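Informe de avance para la Fundación Hallard
Proyecto: leyendas y caminos de las termas de Pascu
28/02/2023

Hola a todos:

Os debía noticias desde hace unas semanas, así que voy al grano (o lo intento, que ya me conocéis). La ruta de las termas va tomando forma y estoy contentísima con lo que ha salido del archivo parroquial de Vorkano.

La leyenda de la pastora

Ya tenemos tres versiones distintas de la historia de la pastora que se refugió en la fuente caliente durante la gran nevada. La más antigua va en un cuaderno de 1418 que Kiprono Tanui ha transcrito entero, 47 folios con una letra endiablada. En ella la pastora no tiene nombre, y la fuente tampoco — lo de «Baño de la Reina» es un añadido muy posterior. Me gustaría que el panel de la entrada contara las dos cosas, aunque quede un poco largo.

El sendero

De los 59 mojones previstos entre la ermita y las termas faltan por colocar los del tramo alto, donde el camino sigue cortado por un desprendimiento. Kiprono Magesa ha hablado con el ayuntamiento y nos prometen máquina para la primavera. ¡A ver si es verdad! El tramo bajo se puede andar ya, con buen calzado.

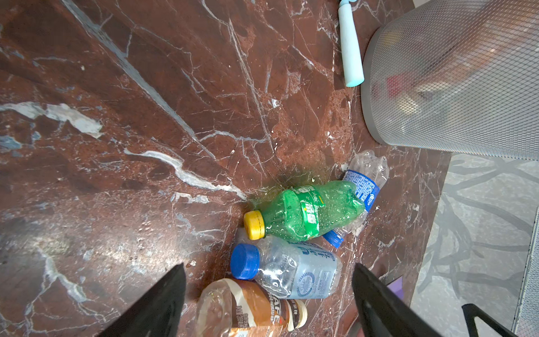
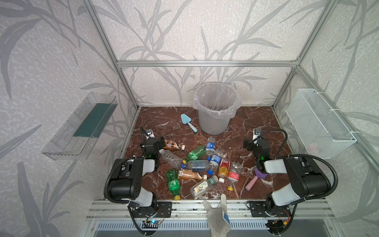
Folleto y traducciones

La imprenta Kinis nos ha pasado la prueba del folleto. El mapa se lee bien, pero han puesto la ermita en la orilla equivocada del río y les he pedido que lo corrijan antes de tirar los 600 ejemplares. La traducción al inglés está terminada y la francesa va por la mitad.

Dinero y fechas

Vamos dentro de lo presupuestado, salvo los paneles, que han subido de precio. Os propongo pasar a esa partida lo que sobró de los viajes al archivo; necesitaría vuestro visto bueno por escrito. La inauguración la mantenemos en julio, con caminata y baño para quien se anime.

Me queda pendiente mandaros la transcripción del cuaderno, que Tanui está repasando por última vez.

Un abrazo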